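Domside Forum > Care and Repair > Bags, pouches and cases

Black soft bag: how do you keep it from collapsing?

quezada_40
Joined October, 30 posts

Hello all. I have a black fabric bag, very soft, and I use it every day on the table where I work. I want to clean the inner side and then store it so it keeps some shape. When I put it down it folds into itself and makes a deep crease in the middle. I keep it near the little white metal stand, but a hook is not good for it, I think. The outside is matte and takes every hair from the cat.

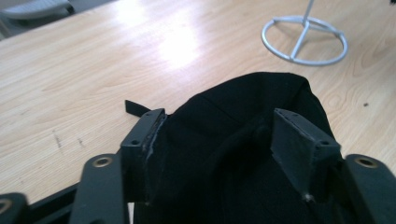 Replies (4)

Drelen
2047 posts

Nice table. I would stuff the bag with an old T-shirt and leave it like this for a week. Do not use newspaper, the ink goes on everything. For cat hair a damp rubber glove is enough.

purance_fan
161 posts

I don't agree about the T-shirt. Fabric this soft will fold again the day you take the shirt out. For me it is better to accept the folds and store it flat, open, with nothing on top. And please wash the table too — I see some dark scratches on the left, and if there is grit in them it goes into the cloth.

Fadwa Bouzid
Moderator

Both ways can work, it depends on the lining. Quezada_40, can you show how it looks inside? If the lining is mesh, you should not brush it with a hard brush. Also tell us if the rim has a binding, please.

quezada_40

Thank you, Fadwa. Yes, it is a dark mesh, and a binding goes along the rim, a little shiny. There is a stitched band across the lining, and I am afraid to pull on it when I clean.
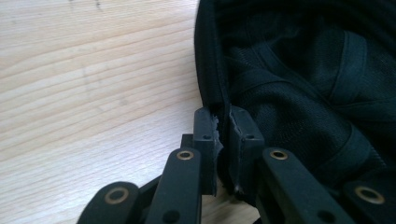 My plan was lukewarm water with a drop of dish soap, on a white cloth, and only pressing. Then I leave it open overnight. Is one night enough? My apartment is about 40 percent humidity, so quite dry.

Drelen

One night is enough for the mesh, but not always for what is behind it. I would wait two. Go along the seams and not across them. And I still say T-shirt!

purance_fan

Two nights, yes, here we agree. No T-shirt while it is damp, at least. The moisture stays inside and then you have the smell.

Fadwa Bouzid
Moderator

I moved this from General to Care and Repair. For the band: hold it down with one finger on the end where it is sewn, and clean away from this finger. I do mine this way and the stitches are still good. The binding you can wipe with the same cloth, it needs nothing special.

quezada_40

Good, I will do it on the weekend and write here how it went. The T-shirt I will try after, when all is dry.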